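Home | About | Visits and Study Tours | Publications | Members

Report on the Study Visit to the Medrano Stone Fair, Cluvport

Reading time: 5 minutes

The Wundon Institute for Building Materials sent a delegation to the Medrano Stone Fair in Cluvport on 22nd January. The visit formed part of the Institute's program on natural stone in public interiors. The purpose was to review current practice in the selection, finishing and upkeep of marble, and to collect information for the revised guidance due in June.

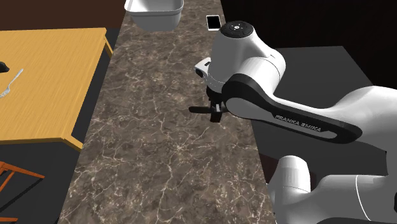
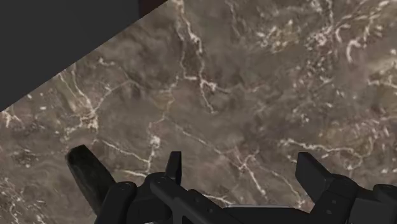

Brown marble with pale veining.

STUDY VISITS

The fair occupied two connected halls on the Cluvport waterfront. The first was given over to quarries and importers, the second to fabricators, finishers and suppliers of sealers and adhesives. The delegation was received at the east entrance by the organizers and given a short introduction to the floor plan. According to the fair catalog, 85 exhibitors took part this year, and 26 of them were attending for the first time.

Slab selection

Most of the morning was spent in the first hall. Dark and mid-brown marbles were well represented, as were gray limestones and a smaller number of green stones. Several exhibitors reported that architects are again asking for strongly veined material after a long period in which plain, even stone was preferred for counters and reception desks. The delegation heard differing views on whether this demand will last.

The subject of samples was raised at nearly every stand. A hand sample of veined marble gives a poor idea of the slab it came from, and two slabs cut from the same block may differ a good deal. Exhibitors recommended that the client or the architect visit the yard, approve each slab in person and sign the back of it. Where travel is not possible, they advised full-slab photographs taken in daylight, with the slab number in view. The Institute's present guidance mentions sample approval only briefly, and the delegation agreed that this section should be expanded.

There was also discussion of filling and backing. Heavily veined stone can be weak along the veins, and many slabs are supplied with a mesh backing and resin treatment. Exhibitors considered this normal trade practice. The delegation's concern is that the treatment is not always stated on the order, and that installers may learn of it only when they begin to cut openings for sinks and outlets.

Finishes

Pestadari, a fabricator with workshops north of Cluvport, gave a demonstration of surface finishes at its stand in the second hall. Polished, honed and brushed panels from a single block were set out on trestles under the same lighting. The change in color from one finish to another was greater than several members of the delegation had expected. Honing made the darker areas look lighter and softened the veins. Brushing gave a slight texture that was pleasant to the touch but held dust at the bottom of the grain.

The firm's staff spoke frankly about etching. Lemon juice, vinegar and many bathroom cleaners will mark a polished marble surface within a short time, and a sealer does not prevent it. Sealers slow the uptake of oils and colored liquids. Owners frequently confuse the two kinds of damage and blame the sealer for marks that it was never intended to stop. The delegation has asked Pestadari for permission to reproduce its one-page care sheet as an appendix to the revised guidance.

Edges and joints

A separate session dealt with edge profiles and the placing of joints in long counters. The speaker advised against a joint directly over a dishwasher or at the center of a sink opening, both of which are still common in apartment work. In public buildings, where counters are longer and receive harder use, joints should fall over a solid support. On veined stone the layout should be drawn on the slab before cutting, so that the pattern carries across the joint as far as the material allows. Some waste must be accepted. The delegation was told that clients who refuse this waste at the time of ordering are often the ones who object to the joint later.

Square edges with a small bevel were shown on most stands. Rounded edges chip less and remain the better choice for school and hospital counters.

Afternoon visit to the old Customs House

After lunch the delegation walked to the former Customs House, where a marble public counter dating from 1,897 square feet of original interior stonework is being conserved in stages. The area figure covers counters, floors and wall panels together, and work on the counters is complete. Worn places along the front edge have been left as they were found. Open cracks were cleaned and filled with a tinted resin, and one missing corner was replaced with new stone from the same district. The repair can be seen from close by but does not draw attention from the public side of the room.

The site office keeps a full record of each repair, including the products used. The delegation regards this as good practice and will recommend a similar record for all member buildings.

Arrangements

Registration was prompt and the halls were well signed. Noise from the cutting demonstrations made conversation difficult in part of the second hall, and the talks scheduled there would have been better placed elsewhere. Seating in the lecture area was limited to 50, and several members had to stand during the session on edges and joints. The shuttle to the station ran on time.

Follow-up

The notes taken during the visit have been filed in the Institute's library and may be consulted by members on request. A draft of the revised guidance will be circulated for comment before it is issued in June. Members who hold records of marble counters in regular public use, particularly records of cleaning methods and repairs, are invited to send copies to the Visits Office.

Contact the Visits Office | © Wundon Institute for Building Materials | Back to top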